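Two-arm bench cell: right gripper keeps landing on the rim of the bowl
Posted in Cells, Fixtures and Regret – 16th September – 231 views

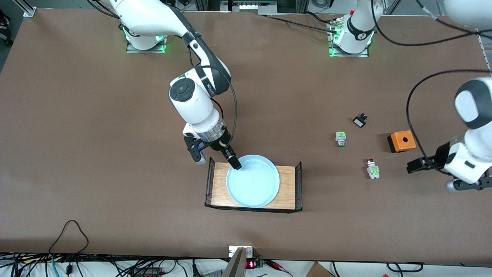 Right arm at the bowl, parts waiting by the tray.

Rigoberto Huanca
I look after one bench cell with two arms, and I'd like to stop looking after it quite so often. The job is small parts sorting. Push buttons and other bits of panel hardware get picked off the table and dropped in a pale blue bowl, which sits on a wooden tray with a wire frame. The script is our own and we call it Detunska. The table top is brown and flat and has never given me any trouble, so I mention it out of gratitude.

The trouble is the right arm. It comes down to the bowl and one finger meets the rim when I want both of them over the middle. First thing in the morning it's fine. By lunch it has drifted toward the edge, and by the end of the shift I'm nudging the bowl over by hand and pretending that's a procedure. The left arm runs off the same program and behaves, which makes it worse.

What I've tried so far:
Re-taught the bowl position. Good for a day.
Re-taught it again, slower, with a stern expression. Also good for a day.
Swapped the fingertips for new ones. No change.
Restarted everything. Felt better, no change.

The base ring is green the whole time and I get no faults. The gripper has a small camera module on the side of one finger, but we only use it to find the parts. The bowl position is a fixed taught point. Cell has done 3,000 cycles since the last service, if that matters.

Is this calibration, or is something loose, or do I need to start being nicer to it?

3 people have this problem too

Plivness
Green only means the arm is happy. It has no opinion about your bowl.

I'd leave the calibration alone for now and find out what's moving. You have a bowl sitting on a tray sitting on a table, and unless you've left something out, none of the three is fastened to the next. Every time a finger touches the rim, the bowl gets a shove. A small one, but you're giving it hundreds of them. Then you re-teach to wherever it ended up, and the next morning somebody puts it back where it "belongs."

Do it in this order:

Put masking tape on the table along two sides of the tray, and a pencil mark on the tray board where the bowl sits. Run a morning. If the tray has left the tape or the bowl has left the pencil, you're done diagnosing and can have lunch.

If nothing has moved, put a pointer in the gripper and send it to one taught point on the bare table, well away from the bowl. Do that cold, then again after 90 minutes of running. If the point wanders, go to the arm. Check the bolts on the base mounting plate first, then the ones at the flange between wrist and gripper. I've seen that flange come loose on other cells and it looks exactly like bad calibration until you put a wrench on it.

Also look at the gripper cable. If it loops from the wrist down to the gripper and goes tight at the bottom of the reach, it can tug the gripper over. Jog down to the bowl slowly and watch the loop, not the fingers. It should have slack at full reach and it shouldn't rub anywhere. Power down before you re-tie it, please.

For the permanent fix, screw two stops to the table for the tray and put a locating ring on the tray for the bowl. Then raise your release height so the fingers stay clear of the rim altogether. Parts will fall a little farther. They're push buttons, they'll cope.

Dultwood
get a bigger bowl

(serious answer, we did this and it's been fine since November. might not fit your tray though)

Rigoberto Huanca
Well. The tray left the tape. It also turned slightly, as if it wanted a better view of the window. Bolts at the plate were tight, but I found 2 at the flange that took a quarter turn each, so I'm claiming partial credit for suspecting the arm.

Stops are going on tomorrow. Ring for the bowl after that, once I've found a drill bit that hasn't been used as a screwdriver. Release height is already up and the fingers clear the rim.

Marking Plivness as accepted. Dultwood, I measured. It doesn't fit the tray.

Dultwood
bigger tray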